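March 7, 2024
Textile store, Hovville

Wash trial on dark cloths continued. Three pieces from the Skondemen batch were laundered at the lower setting and left to dry indoors. Colour loss was slight on two; the third has faded along the hem and will be repeated with the Wudier soap. The water meter read 2000 at the close of the February run — the new reading is to be entered before the next load. Labels should be sewn, and pins avoided.

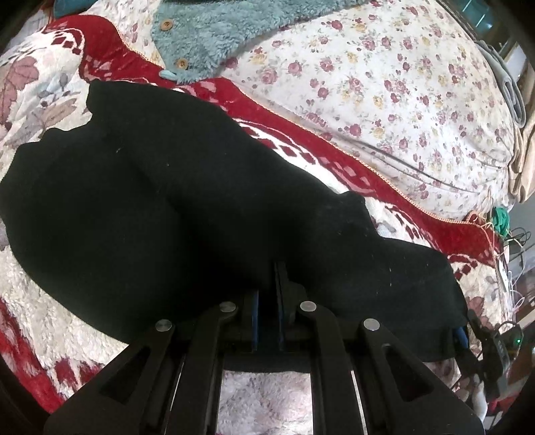 Black cloth on bed, unpressed.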